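We use cookies to make this site work better. Accept | Manage settings

How do you look after a robot with two arms?

Robots don't brush their teeth or tie their shoelaces, but they still need a good check before they start the day! 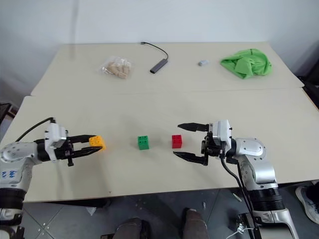 At the Plolow workshop in Nandholm, the two-armed robot gets a check-up every morning. It takes 19 minutes, and it's one of the best jobs in the building — you get to be part mechanic, part detective.

Start with the fingers

A robot's hand is called a gripper. The kind we're talking about has two black fingers that open wide and then close, a bit like your thumb and pointer finger picking up a pea. Dust and grease make the fingers slippery, so they get wiped with a soft cloth. Then someone looks for worn spots. A set of fingers at Plolow is swapped for a new one after 900 hours of work.

Follow the cables

Cables carry power and messages along each arm. Every time the arm bends, the cable bends too! If it's too tight, it could pull out. If it's too floppy, it could snag. The checker moves the arm slowly through its whole stretch and watches the loops of cable the entire time.

Find zero

Now for the really clever bit. Each joint has a starting position called zero. If a joint's zero is off by even the width of a fingernail, the gripper might close on air beside a block and never know it missed. Setting zero again is called calibration (say it: cal-uh-BRAY-shun).

Try it with blocks

Toy building blocks are brilliant for testing. They have flat sides and sharp corners, and the colours are easy to tell apart. One arm can hold a yellow block just above the table while the other opens its fingers beside a red one. A crooked grip shows up straight away — the block tilts!

The Plolow robot has to pick up and put down 4 blocks without dropping any. Drop one, and it's back to finding zero.

Try it at home

Put on thick mittens and pick up one small block using only your thumb and one finger. Tricky, isn't it? Now try it with one eye closed!

14 shares | 3 comments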